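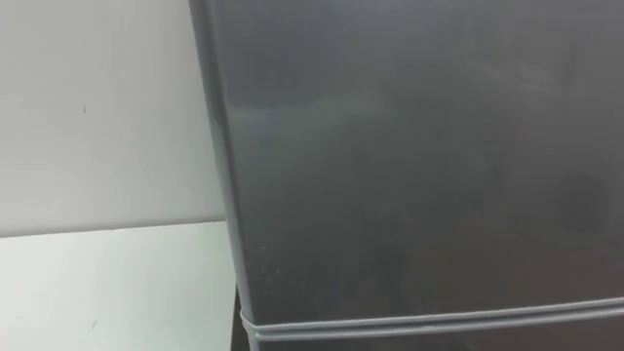
Refrigerator door, with the gasket running along under the upper section

Can a robot open the fridge and close a drawer yet, or should I stop hoping?

Seema Nautiyal
August 18, 2019

Hello everyone, long-time reader, first time posting! My mother lives on her own and her hands have gotten very stiff. She can still cook up a storm, bless her, but the fridge door is a struggle on bad mornings, and she leaves every drawer half open because pushing it shut hurts her wrist. My brother is convinced we should wait for a household robot (he sends me a video a week, no kidding). I'm willing to be convinced too, but I'd like to know from people who follow this stuff whether a machine can do that sort of small chore now, in a normal kitchen, with nobody standing over it. We have 3,537 dollars set aside for making her place easier, and I don't want to sit on it if the answer is "not for years."

Darius Vaher

Hi Seema, and welcome! I spent a good part of my working life around machines at the Malhotra shop, feeding parts and pulling parts, so let me give you the long answer, sorry in advance. On a shop floor an arm will pick up the same bracket all day and put it in the same spot, and it's lovely to watch. We had one that ran 12 years. But everything was bolted down for it. Move the bin a hand's width and somebody had to come over and teach it again.

A kitchen is the other way around. Doors that swing, seals that grip, a drawer with too many spoons in it. A fridge seal holds on tight and then lets go all at once, and you and I lean back a little without thinking. A machine has to pull hard enough to break the seal and then ease off fast, or it yanks the door into itself. Closing a drawer is kinder, you mostly find the front and push, though a drawer that's crooked on its runners will still jam. And if the thing has legs, it has to keep its balance the whole time it's pushing.

So my answer would be people are working on it, and I wouldn't plan your mother's mornings around it.

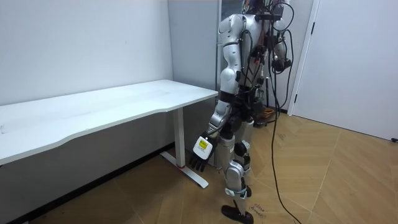
Geeta Bhardwaj

I'd agree with Darius on the fridge but I'm more hopeful about the rest. Floors are pretty much solved if you keep the cords picked up, and we've had a little vacuum going for 7 months with only the fringe on the rug to complain of. What I'd do is go after the chores one at a time with plain gadgets. For a stiff fridge door, try a long loop strap on the handle, so she can pull with her forearm and leave her fingers out of it. For drawers, soft-close runners! You give them a nudge with your hip and they finish the job. A local handyman did a whole bank of them for us for 155 dollars plus parts.

Also check whether the feet at the front of the fridge are set a touch high. Ours was, and the door swings shut by itself now.

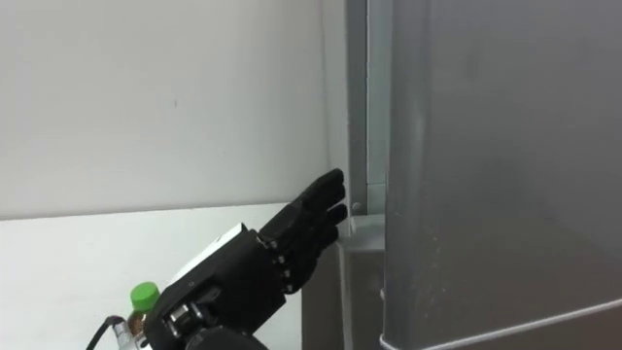

Robotic hand, fingers straight, tips just short of the metal channel

Mohit Vishwakarma

strap +1, my dad uses one. wouldn't wait on a robot

Seema Nautiyal

Thank you all so much, this is more than I hoped for. Darius, I read your part about the seal out loud to my brother and he went quiet, so that's something. I'm going to look at the strap and ask about the runners when I visit in March. Geeta, do you remember if yours needed new drawer boxes, or did they fit onto the old ones? Her cabinets are older than I am.

Geeta Bhardwaj

Old boxes, new runners. Two of them needed a strip of wood on the side to make up the width, so have her measure the gap between the drawer and the cabinet first.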